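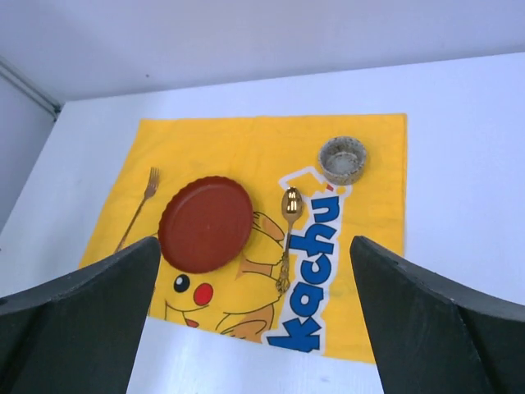
Budgeting for a two-arm table-setting cell – what am I missing?
Posted by Halima Mbwambo

We're planning a second bench cell at Damthorpe for place-setting work: fork, plate, spoon, small cup on a cloth mat. Two arms on a common front rail, white top, enclosed on three sides. I have quotes from Wulo and Nyaga for the arms and grippers. Neither lists cabling, spare fingers or wrist cameras as separate lines. Purchasing wants one figure by Tuesday. What should I be asking for? 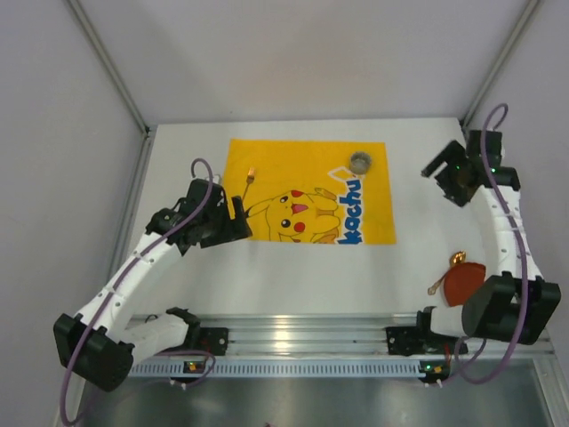

The bench has to fit a bay with 600 mm of clear depth behind the rail, and I'd prefer not to pay for more reach than the mat needs.

Hamisi Kariuki

Get both quotes itemised before you compare them. At minimum: arms, grippers, rail, mounting plates, controller boards, power supplies, cable sets, cameras, enclosure panels. Order 2 spare cable sets. The run over the elbow is where ours wear, and lead time was 21 days last time we got caught short. Budget for 6 spare fingers if you handle metal cutlery. Check reach with both arms at the centre of the mat, as catalogue reach is normally given for one arm at full extension.
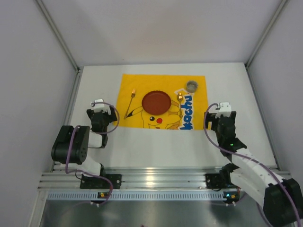 Depth is the other problem. Leave room in front of the rail for the cable loops and for someone to get at the boards, or every repair starts with pulling the bench out. Ask who pays freight on warranty returns too.

hodano_bench

go with whoever has parts in the country. price difference is nothing next to a dead arm in December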